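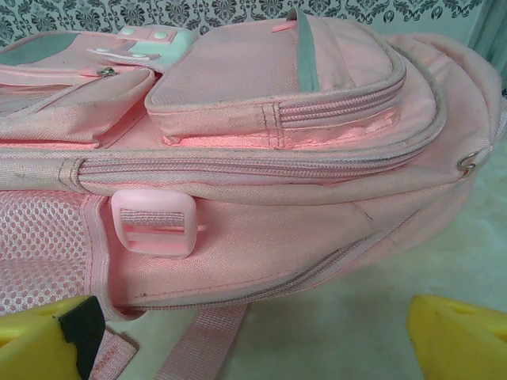 Progress note, Vorthorpe household handling project, June

Quick one before the Friday call. Open day done at the Bunar site. 30 visitors, mostly parents and teachers, 2 from Jullik. Doors at 11, ran over a bit.

Demo was bags this time. Soft stuff, straps, zippers. Harder than boxes and people got that right away. Lots of questions on grip force, Tran team handled most of them.

Spend on the day: $902, all from the outreach line. Reciepts to follow.

Still open: second gripper set not orderd, need your OK. Want to keep bags in for the next visit too. Full log comes with the next report.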